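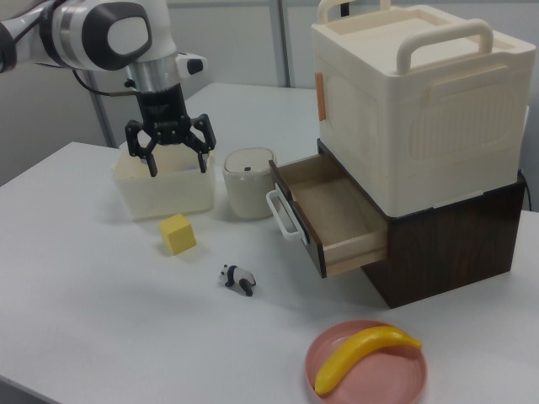

Support at Borham: Thanks for all the detail! Before we send out any parts, can you tell us whether the drawer on your cabinet sticks all the time, or only when there's a box sitting on top? And is it sticking on the way out, on the way in, or both?

Status: open
Product: Fabbri single-drawer cabinet, dark brown
Category: Drawers and runners
Opened: November 2020

Customer reply

Great question, and I had to go and try it to be sure. It's only with the box on top, and only on the way in. Pulling it out is fine. Pushing it back, it glides most of the way and then goes stiff near the end, and the front panel stays a finger's width proud of the cabinet. With the box lifted off, it shuts with one push. I love this little cabinet, by the way. It holds all the small toys that used to live under the sofa, and the brown wood grain looks lovely next to the cream box.

The box is a Plustora, the big lidded kind with the two white handles over the top. It has building blocks in it at the moment, so it isn't light. I hadn't thought of the weight at all until you asked!

Support at Borham

That helps a lot. Stiff at the end of travel, and only under load, usually means one of these:

Top panel bowing slightly and pressing on the drawer sides
Cabinet standing on an uneven surface, so the frame twists when weight goes on
A runner screw that has backed out and catches the drawer as it passes

Please try them in this order.

Step 1. Take the box off and empty the drawer. Lay a ruler across the top of the cabinet, front to back and then side to side. Look for daylight under the middle.

Step 2. Press down on each top corner in turn. If the cabinet rocks, tell us which corners.

Step 3. Pull the drawer all the way out and check the screw heads along both runners. They should sit flush. Tighten by hand only, please, no power drivers.

Step 4. Put the drawer back in empty and close it. Then add the box and close it again.

Customer reply

Done, and what a satisfying job!

Step 1: flat both ways, no daylight.
Step 2: it rocks a tiny bit, back left to front right. I moved it to another spot on the same table and it still rocks, so I think it's the cabinet and not the table.
Step 3: found one! The rear screw on the left runner was sticking up, and there is a pale scuff on the side of the drawer that lines up with it exactly. I tightened it with a small screwdriver, two turns and it was down.
Step 4: empty and no box, perfect. With the box on, much better, but I still feel a little drag in the last bit.

I also took the chance to sort what goes in the drawer. Foam cubes in the cream see-through bin, animals in the drawer. The panda has its own corner now.

Support at Borham

Lovely work finding that screw. The scuff is cosmetic and won't affect how the drawer runs. If you'd like it to disappear, rub along the grain with very fine paper, 2000 grit if you have it, and wipe the dust out before the drawer goes back.

The drag you still feel will be the twist from the rocking. There are adhesive felt feet in the bag the handle came in. Stick one under the short corner and test for rock again. If one isn't enough, stack 2, but don't go higher than that. Once it stands steady, leave the box on it for 15 minutes and then try the drawer.

One more question: was the handle fitted from the inside of the front panel? If the screws are too long, the ends can stop the drawer from closing.

Customer reply

The handle is the white curved one, screws in from the inside, heads flat against the wood. Nothing poking out. I ran my finger over them to check.

I'd kept the bag of feet, hurray! I put one on and there was still the faintest rock, so I added a second and now it stands like a rock of the other kind. Box back on, waited, tried the drawer – and it closes all the way! The front sits flush with the cabinet. I opened and shut it far more times than anyone needed to.

Could I ask something else while the ticket is open? I have my eye on a second box to go on top of the first. Wullitz does one with a flat lid that would fit a jigsaw collection very nicely. Would the cabinet take it?

Support at Borham

So pleased to hear it! On the second box, we'd say no for this model. The top panel is meant for a single box, and because the handles on yours arch up over the lid, a second one would be resting on the handles. You could stand the Wullitz box next to the cabinet, or fit another Fabbri cabinet alongside and give each box its own.

If the drag comes back, check that rear left screw first. If it has loosened again, put a drop of wood glue in the hole, wait 6 hours, and refit it. No need to open a new ticket for that, just reply here and this one will reopen.

Customer reply

Two cabinets side by side would look wonderful, I'm measuring the table already. Happy for you to close this. Thank you for such clear steps!

Status: resolved
Cause: raised screw on left runner, uneven base
Fix: screw tightened, felt feet fitted to short corner
Parts sent: none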